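Prensa francesa Eritz, seis chávenas – quatro meses de uso

Comprei em setembro, numa loja de Villalba, na volta das férias. Escrevo agora, 4 de janeiro de 2019, porque me pediram opinião duas vezes na caixa de comentários e fui adiando.

Resumo para quem tem pressa: bom café, filtro mediano, tampa irritante. Fico com ela.

O que vem na caixa
Jarro de vidro, êmbolo com filtro de três peças, colher medidora, um folheto em quatro línguas (português não). A colher foi logo para a gaveta, peso sempre o café. Faltava a anilha suplente prometida na embalagem. Escrevi à marca, mandaram uma passados doze dias, sem conversa. Ponto a favor.

Como faço
30 gramas de café, moagem grossa, do lote Tostorcombe que uso há anos. Água acabada de ferver, espero meio minuto. Deito 200 ml, mexo, espero outra vez, depois completo até meio litro. Quatro minutos no total. Empurro devagar. Quem empurra à bruta leva com borra na chávena e depois queixa-se da prensa.

Sabor
Encorpado, doce, com óleo como deve ser. Melhor que a minha antiga Ristham, que deixava sempre um amargo no fim. Com torras muito escuras noto menos diferença. Com torra clara nota-se logo no primeiro gole.

Filtro
Aqui perde pontos. A malha é fina mas a mola da borda cede um bocado, e se a moagem tiver pó passa tudo. Já apertei a cruzeta duas vezes. Melhorou, depois voltou ao mesmo. Para quem tem moinho de lâminas, esqueçam.

Tampa
Roda sozinha ao servir. O bico fica tapado sem darmos por isso e o café sai pelos lados. Habituei-me a segura-la com o polegar. As visitas não, e a toalha da mesa que o diga.

Limpeza
Desmonta em segundos, vai à máquina. Eu lavo à mão o filtro, a borra entope-me o ralo da máquina. O vidro continua transparente ao fim de quatro meses, sem riscos que eu veja.

Temperatura
Medi uma vez: quase 6 graus perdidos em cinco minutos, com a cozinha fria. Normal para vidro simples. Quem bebe devagar que passe para um termo, o café também deixa de amargar com a borra lá dentro.

Bancada da cozinha. Prensa de vidro ao lado da torradeira nas duas primeiras fotos.

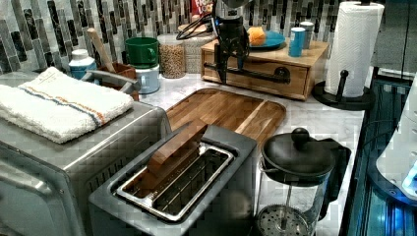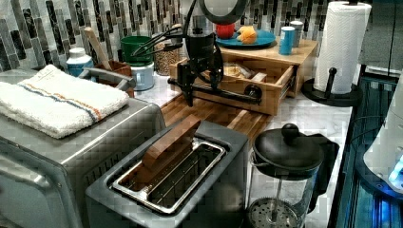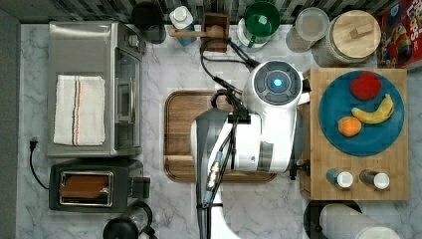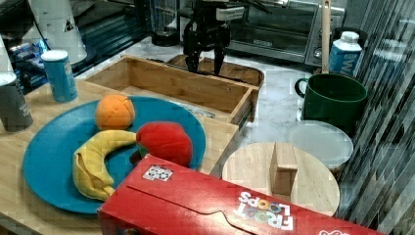

Preço e veredito
Paguei 122 reais convertidos na altura, com portes incluidos. Caro para vidro simples, mais ainda com aquela tampa. Em promoção, sim, sem pensar muito. Ao preço normal só se já tiverem um moinho decente. Jarros suplentes há na mesma loja, ainda não precisei.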